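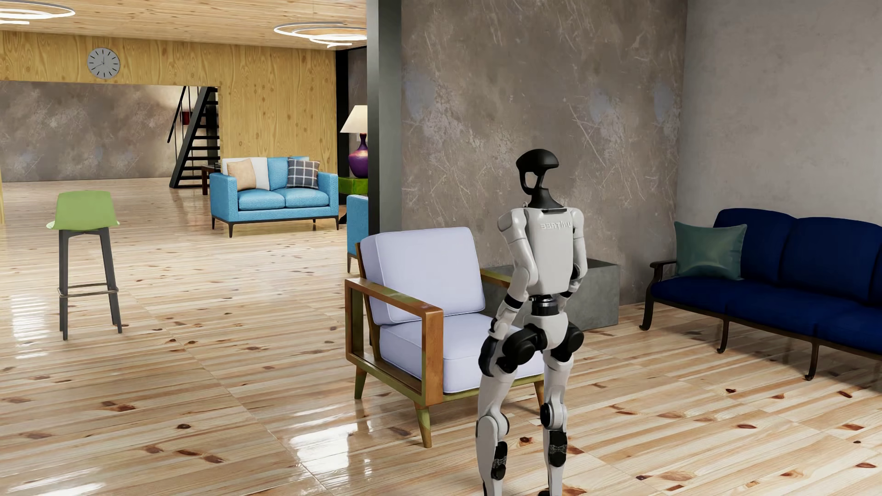 Danang Setiawan would like to know whether a law firm can charge him for the time it spent reading his complaint about what it charges.

Billed for complaining about the bill – is that allowed?

Posted by Danang Setiawan in Working With a Lawyer

I run a small repair shop called Rarura and rent the space from an outfit named Adon. Last winter Adon decided that the "common area" I was paying to maintain included a parking lot I can't park in. I hired Fekete, a two-lawyer office here in Purkbridge, to write them a stern letter. The letter was very good. Adon folded in April and I felt like a man with people.

Then I got the invoice. The hourly rate is $252, as agreed, billed in six-minute pieces. One line was for a phone call I don't remember having, so I wrote to ask about it. My email was polite and, I admit, long. It had subheadings.

They took the phone call off. The next invoice had a new line: "Review and respond to client correspondence re: invoice, 56 minutes," rounded up to a full hour. So, $252. The call they removed was less than that. I still have $200 of my deposit sitting with them, and they say they'll apply that and I can mail a check for the rest.

Do I have to pay this? And if I write back to argue, am I just feeding the meter? I would like to keep using them if I can, because the letter really was good. 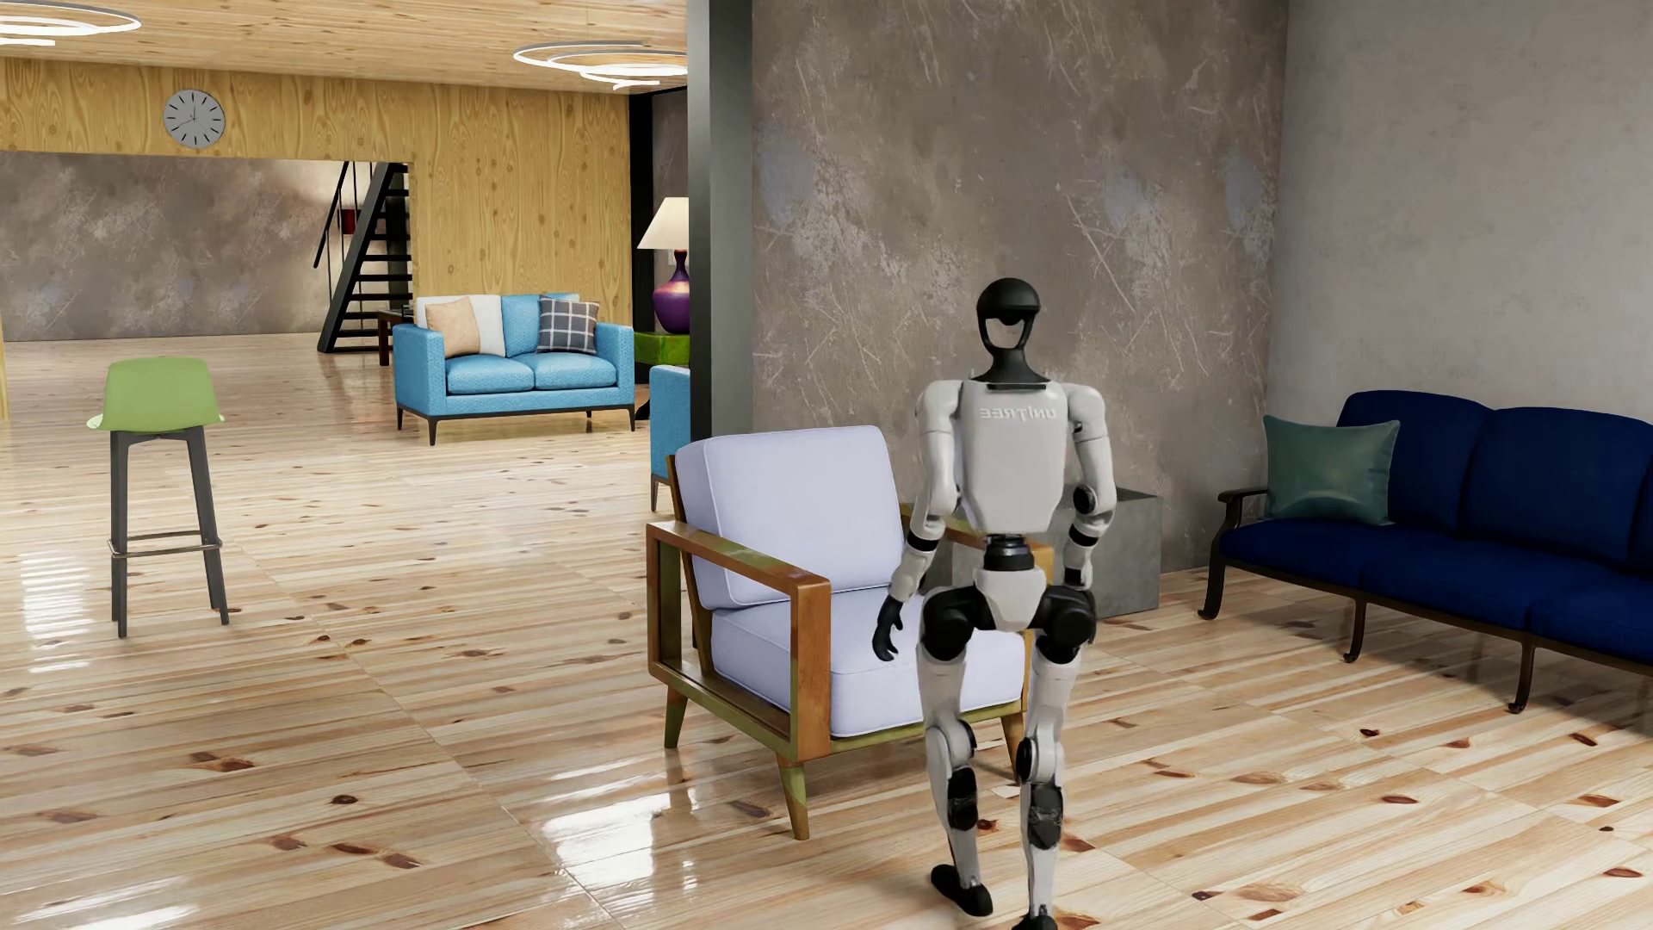

Reply from oldfilecabinet

I did law office billing for longer than I care to say, three firms, all of them small, one of them with a parrot in reception.

Get out your engagement letter, the thing you signed at the start. Look for any sentence about billing, account questions, or "administrative matters." Most of them don't say the firm can charge you to discuss its own charges. If yours is silent, you have a strong argument, and in a lot of places the people who regulate lawyers take a dim view of the practice. The thinking is that answering you about the bill is a cost of having a business. It isn't work done for you on your case. Your case was about a parking lot.

If the letter does say they can charge for it, things get murkier. The fee still has to be reasonable, and an hour to read one email and take off one phone call is a stretch, subheadings or no subheadings.

The rounding is a separate problem. If you agreed to six-minute pieces, 56 minutes comes out to sixty when you round up, so their arithmetic is fine. Don't fight about that part. People always want to fight about that part.

About the deposit: tell them in writing that you dispute this charge and that you don't agree to have the $200 used for it. Money in a client trust account that's in dispute is generally supposed to stay put until the dispute is settled. Put that in the first line of your email. Keep the email to four sentences. 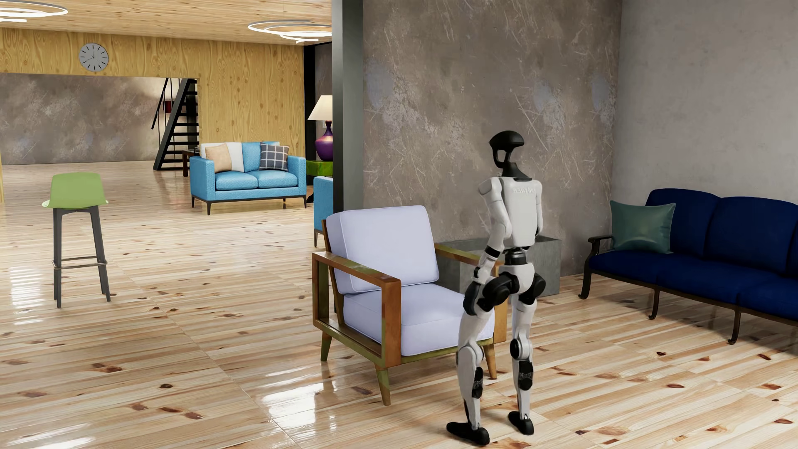 Reply from tugboat_annie_2

just dont pay it. what are they gonna do, sue you? they're lawyers, they hate court

(edit: ok several people have messaged me that they can in fact sue me, him, anyone. still wouldnt pay it) 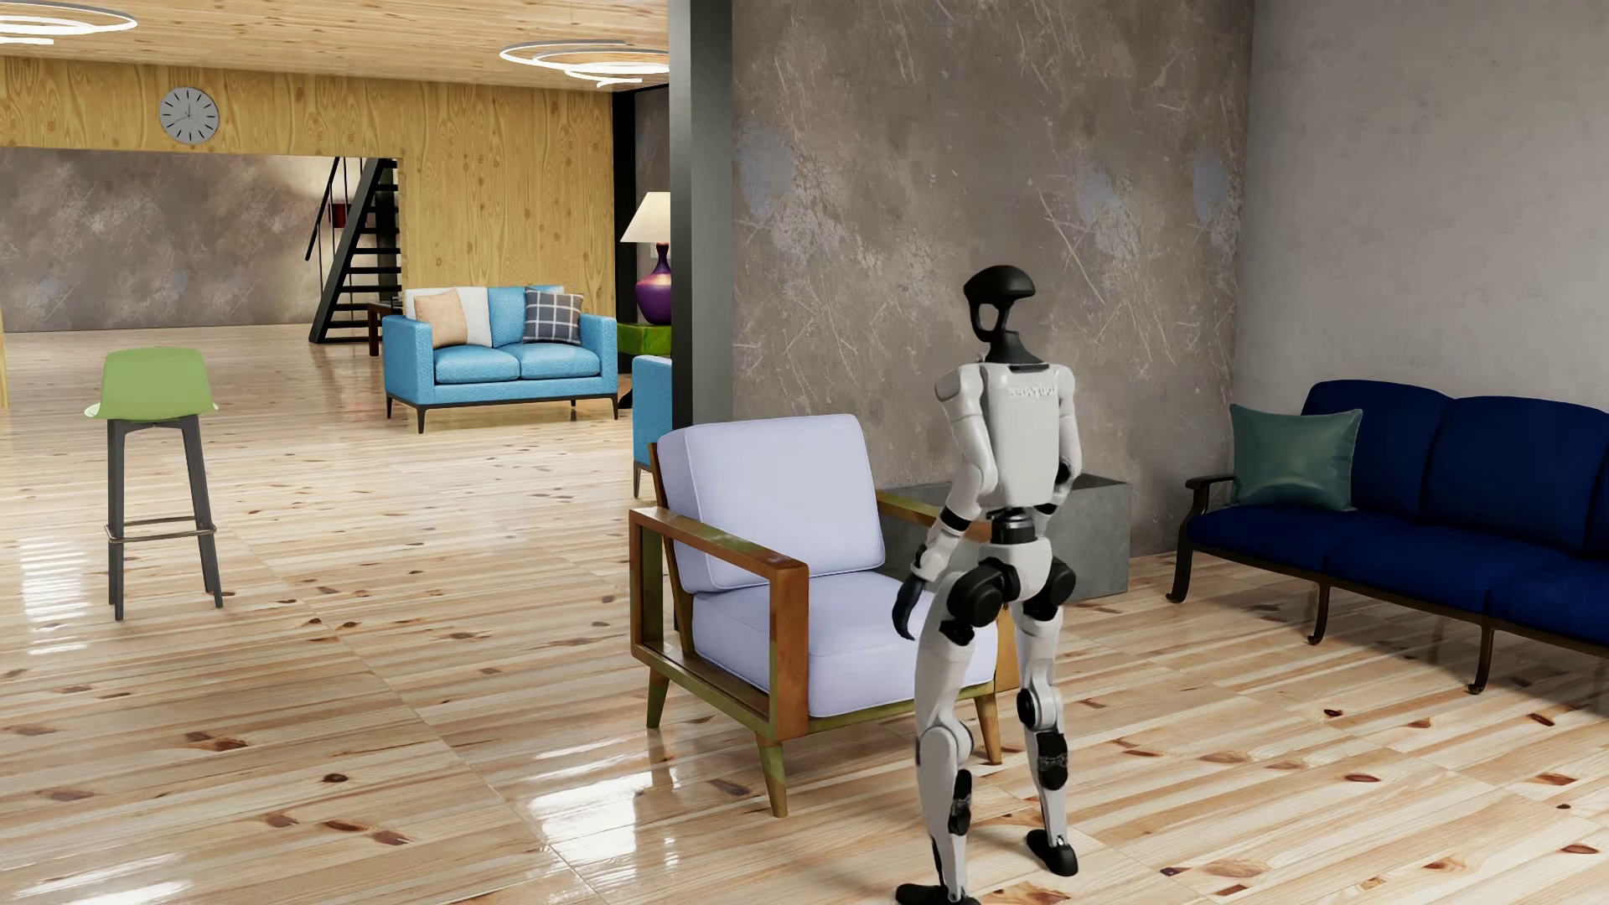

Reply from Halfmoon Court

Fee arbitration is the thing you want to look up if the four-sentence email goes nowhere. Many state and local bar associations run a program where a neutral person listens to you and the firm and decides what's fair, and it's cheap or free next to hiring a second lawyer to argue with your first one. Check the deadline, as some programs give you a short window once you've been sent notice. Before any of that, find an armchair like the one with the lavender cushions and the wooden frame, sit in it, and read the whole engagement letter through once without a pen in your hand. Mine turned out to have an arbitration clause on the last page. I had been composing furious emails for two weeks and all I had to do was turn over the paper.

I'd also call before writing. Ask for whoever handles the billing, say you were happy with the Adon letter, and ask if this line was put in by mistake. Give them room for it to be a mistake. Mine was "a coding error," and I said how awful, those coding errors, and they took it off. Then send a short email the same afternoon saying what was agreed and who you spoke to.

Comment from Danang Setiawan

Called at 9 this morning. The engagement letter says nothing about it (I checked, no pen). They are "looking into it." I asked if I was being billed for the call and there was a pause I didn't love. Will report back.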